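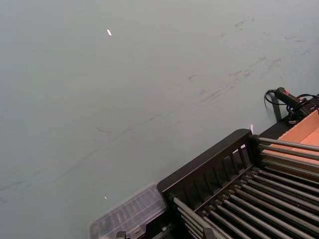 Lists – Archive – Thread – Next

From: Raluca Roman
To: flinell-demos
Apr 4, 2021

Traian Avram wrote:
> Are we still stopping at 1000 episodes for the dish rack task?
> Liviu says the policy overfits to one rack position.

No, the target is 3000 now. Move the rack between episodes, and turn it too – the first batch had it square to the table every time. Leave the scuffs on the tabletop alone. The cardboard box can stay.

Please drop any episode where the operator pauses longer than 5 seconds. Failed grasps stay in, tagged as failed. Mircea has the tagging script.

Raluca

Comments (2)

Marjorie Gosling: Does the 3000 include the failed ones?

Liviu Surdu: Yes, all tagged episodes count. We should finish in June.

Contact – © Sustmont – Back to top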